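Moving off the old phone plan

I finally switched phone companies in March. I had been with Bangera for so long that I couldn't remember signing up, and the bill had crept up a dollar or two at a time until it was $83 a month for one line. I don't stream on my phone. I call my sister, I text, I look up store hours.

What got me started was a letter saying the price was going up again. I called the number on it and sat on hold through most of a lunch. The man who picked up was polite and offered me a discount that would run out in six months. I asked what happened after six months and he said the regular price would apply. I said I would think about it.

I spent a couple of evenings comparing plans, which is dull work. Every company has its own way of leaving out the taxes. I made a sheet with the monthly price, the fees, and whether I could keep my phone. Jesari was cheapest on paper but has poor coverage out past Cuscombe, where my sister lives. Jeanine Segers from my old job uses Produra and drives that road twice a week, so I asked her. She said it drops in one spot by the reservoir and is fine otherwise. That was good enough for me. 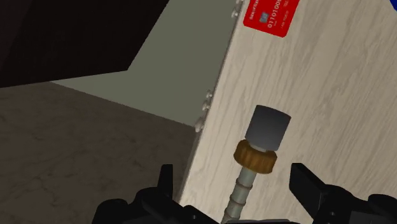
Gripper fingers and a screw-like part with a grey cap, computer rendered.

The switch itself took most of a morning. You need your account number and a transfer PIN from the old company, and the account number is not your phone number, even though both websites let you type your phone number in that box. I got an error twice before I worked that out. The PIN also expires, so don't ask for it the night before like I did.

Once I had the right numbers, the new SIM came up in under an hour. Calls worked first. Texts to a few people didn't go through until after dinner, and Said El-Sayed thought I was ignoring him about the potluck. I restarted the phone and they all came in together.

The new bill will save me around $430 over the year, after the activation fee. I also got a final bill from Bangera for a full month, although I left on the ninth. They don't prorate. It's in the terms, I checked.

Two things I would do differently. I would save my voicemails first - mine are gone, including one from my uncle I had kept for years. And I would change the number on the bank login before starting, or at least not try to pay the electric bill in the middle of it. The code went nowhere and I got locked out until the afternoon.

Next is the internet bill, same company. I have the sheet open already.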